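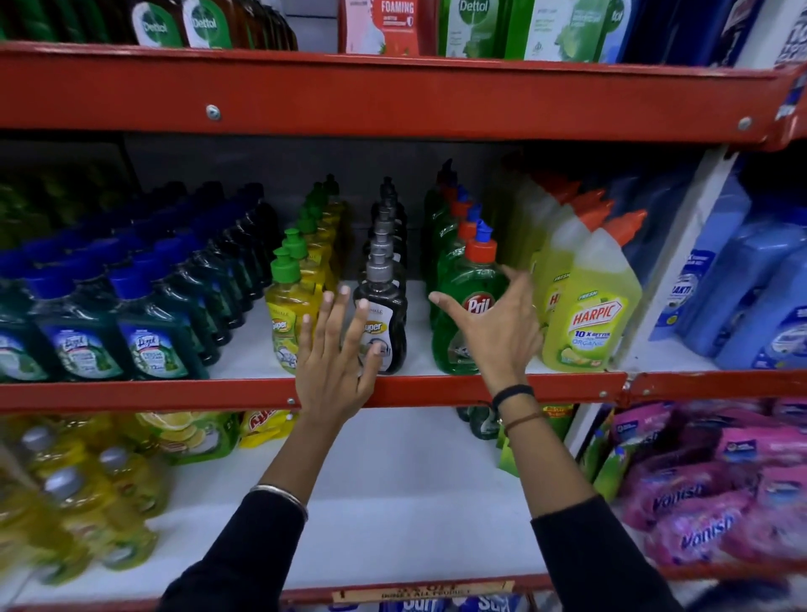 The refill question, again

Every August I get a wave of mail asking whether concentrates save money, and every August I put off answering. This year there were enough letters that I gave in and spent three weeks with a kitchen scale, a measuring spoon and a drawer full of receipts. I went in doubtful and I have come out only slightly less so.

The pitch goes like this. You buy a small pouch or a tablet, you add water at home, and you get a full bottle of dish soap or floor cleaner for less than the ready-made stuff. Less plastic, less weight to carry, less money. Two of those I'm willing to grant. Carrying a pouch home on the bus beats carrying a jug. The plastic part depends on the pouch, since most of the ones I bought can't go in the bin where I live.

The money part is where I have trouble. Clileo sells a dish soap concentrate that says on the front it makes five bottles. It does, if you use their bottle, and their bottle is small. Poured into the one that was already by my sink, it made a bit over three. I don't call that lying, but I do call it choosing your bottle with care.

Wiria plays it straighter. Their floor cleaner comes with a cap marked in lines, and the lines match what my scale says. My complaint there is that the amount on the label is for what they call a heavily soiled floor, in large type, with the dose for normal mopping printed on the back under the storage advice. Ruth Grajales wrote in to say she had been using the big dose for over a year in a two-room apartment. She cut it to the small one and saw no change in the floor. She did see a change in how sticky it was underfoot, and it was a good one.

I hear the same thing about dish soap so often that I've stopped being surprised. Most of us use too much. I measured my own squeeze on a normal evening of plates and one greasy pan and got more than double what I needed. So before anyone switches brands, formats or religions, I'd suggest a week of using half. It costs nothing, and if the plates come out greasy you can go back to your old ways and write me a rude letter.

Now for unit prices, the small numbers on the shelf tag that are supposed to settle all this. They'd be a great help if stores agreed on the unit. In one aisle I found the same kind of product priced per ounce, per load and per "use," and the last of these seems to mean whatever the maker wants it to mean. A concentrate priced per ounce looks terrible next to a regular bottle. Priced per use, it looks like a gift. Neither tells you what you'll spend by Christmas.

What does tell you is dull: write the date on the bottle when you open it. A strip of tape will do. When it runs out, write down the day and the price. Asuka Furukawa has done this for every cleaning product in her house, and she sent me her list, which runs to 69 lines and is the most useful thing anyone has mailed this column. Her cheapest dish soap per week was a plain store-brand bottle bought at the regular price. Her most expensive was a refill tablet, mainly because her kids liked dropping tablets into water and did it whenever they were bored.

I also had a polite note from Mayu Sakai, who thinks I'm too hard on refills and points out that her local shop fills any container you bring in and charges by weight. Fair enough. I went to one like it on a Monday, with an old Cuvar jar, and paid less than I expected. I also waited in line behind a man filling what must have been every jar he had ever owned, and I'd driven there. If the shop is on your way home, go. If it takes a special trip, put the gas in the sum before you tell me how much you saved.

A few loose ends from the mail.

Ryota Murakami asks whether you can top up a foaming pump with regular dish soap and water. You can. Start with much more water than feels right and shake it gently. Too thick and the pump clogs. Mine did, twice.

Several of you asked about vinegar. It's good on limescale and poor on grease, and it shouldn't go on marble or anywhere near bleach. I have said this before and will no doubt be asked again.

Anahera Harawira wants to know if homemade laundry soap is worth the trouble. I tried the grated bar recipe that has been going around. It took most of an evening, left a film on the grater that needed dish soap to get off, and turned my gray towels a different gray. Other people swear by it. I'd like to see their towels.

And to the reader who asked about the Shimada multi-surface spray with the "400 rooms" claim on the neck tag: I wrote to ask how big a room is. I got back a coupon.

So I'm not against concentrates. I still have half a Wiria bottle under the sink and I'll buy another if the price stays put. What I won't do is take the number on the front of a pouch as a fact about my own kitchen. If you have a dated list of your own, send it in, with the sizes and what you paid. Handwriting is fine, and please say how many people are in the house. I'll go through them for the next issue, unless the gutters column runs long again.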